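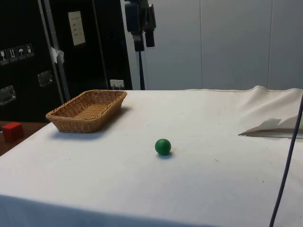

Test table with the green ball and the basket.

Arm quote for the Kevstead unit, sanity check please

kcoetzee
Posted 19 April 2024
We've been asked to sign off on a Trolon arm and gripper for the small parts bench. The demo task is ball into basket on a white cloth, photo at the top. The salesman is very pleased with it. I'm less so. We don't make balls, we make hinge pins and brackets, and they arrive in mixed tubs with oil on them.

The quote has the arm, the gripper, a stand, two days of setup and a line called "task enablement" that costs more than the stand and has no description whatsoever. Has anyone bought from them, or from anyone else at this end of the market? I need to put a figure in the budget and I don't believe the one I've been given.

mbali_m
Task enablement is them programming it. Ask how many tasks. Ours was one, and when we changed the tray it counted as a second.

Pieter Mokgethi
I'd be a bit kinder to the ball. One object on a plain background is where everybody starts, you want to see the thing work at all before you tip a tub of brackets in front of it. If it can't do a dark ball on white cloth you've saved yourself a lot of bother.

kcoetzee
Fine as a start, Pieter, but it's the only thing in the acceptance terms. They want the second payment when it manages 100 picks. Of that. I'd be paying for a machine that has never met one of my parts.

Pieter Mokgethi
Then change the acceptance terms. That's a paperwork problem, I don't see that it tells you anything about the arm.

xhendricks
It tells you plenty about the firm. We had a Kuusisto on trial in January, similar sort of demo, lovely plain cloth. Moved it to our own bench under our own lights and the pick rate fell through the floor. Shiny parts, shadows, somebody's mug. We kept a tally over the fortnight: 337 attempts, 188 parts in the tray. A lad with a bucket would have done the lot before his tea.

Look at the picture again. Ball out on its own with open cloth all the way round it, and a wide shallow basket to drop it in. Ask them to do a bracket up against another bracket, into a slot.

mbali_m
To be fair to Kuusisto, Xolani, you did have the camera mounted on the racking, and the racking shook. I remember the thread.

xhendricks
It shook a little. If a bit of wobble finishes it off it's no use in a workshop, and the brochure didn't mention it.

onaidoo
Going back to the budget. I look after equipment at the Killavville site and these are the lines that weren't on our quote and ended up on our card:

guarding and the risk assessment
a proper bench bolted to the floor
lighting
spare gripper pads (they wear, ask the price before you sign)
software renewal from year two
somebody's time, every week, for ever

The last one is the biggest. We'd put down nothing for it. Up to 2 mornings a week went on it in the first few months and it still wants looking after now. I'd also ask who pays carriage if the thing has to go back, that was a nasty little surprise.

kcoetzee
Very useful, thank you. There's no renewal on mine at all, so either it's free or it's hiding.

mbali_m
Hiding.

Pieter Mokgethi
Or it's in the first year price. Ask before you hang them. And I still say rent for three months with your own tubs, then decide. You'll learn more from that than from all of us grumbling.

xhendricks
Rent, yes. On that we agree. Don't let them take the rental off the purchase price as a "favour" though, it's how they got my old boss to stop asking questions.

kcoetzee
I've written to Trolon asking for a rental price, the renewal cost in writing, and acceptance on our brackets straight from the tub. I've put a holding figure in the budget with "unconfirmed" next to it. Will post what comes back.

onaidoo
Ask for the pads price as well.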